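Call for volunteer jurors and subtitle checkers – Dindora Animation Days

Last updated: Sunday, October 17, 2021

We need people for the March edition and we need them fairly soon. Seventeen short films in the main program, 13 in the student block, plus one feature we can't announce yet. Small festival, small team, old cinema in Plotedberg with nearly 400 seats and a projector that mostly behaves.

Two kinds of help wanted:

Audience jury. Five people, any age over 16, no film background needed. You watch the whole main program over two evenings, talk it through with the others, pick one winner. That's it. Please don't apply if you have a film in the festival or worked on one.

Subtitle checkers. Most of the shorts come to us with English subtitles that somebody made in a hurry. You read them against the picture, fix the spelling, flag lines that run too long or sit there for half a second and vanish. Done from home or at our office on the Eskola side of the river, your choice. Finnish, Czech or Portuguese very welcome but not a must. The files come through Ceteck, login sent once you're in. 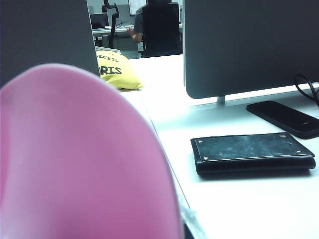

Pink plastic and the back of a monitor.

Time: jury is two evenings plus one morning for the discussion. Subtitles is 10 hours total, spread over January and Febuary however suits you.

What you get: festival pass, a guest pass for a friend, meals on the days you're working, your name in the catalog. Train fare back for jurors coming from out of town – keep your tickets. No fee this year, sorry, the grant was cut.
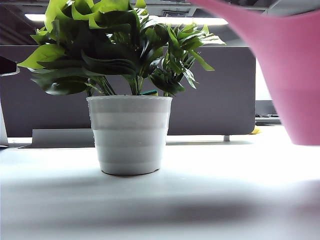
How to apply

Short email to Niilo Koskela at the program desk. Tell us which job, which languages, and one animated film you liked lately and why. A few lines is plenty. No CV. If you did this last time just write "again" and your dates, we have the rest on file.

Jury people – say if you need step-free seating, the balcony is stairs only. We answer everbody, but it can take a couple of weeks in the busy stretch.

Student filmmakers asking about late entries: wrong page, see the submissions call.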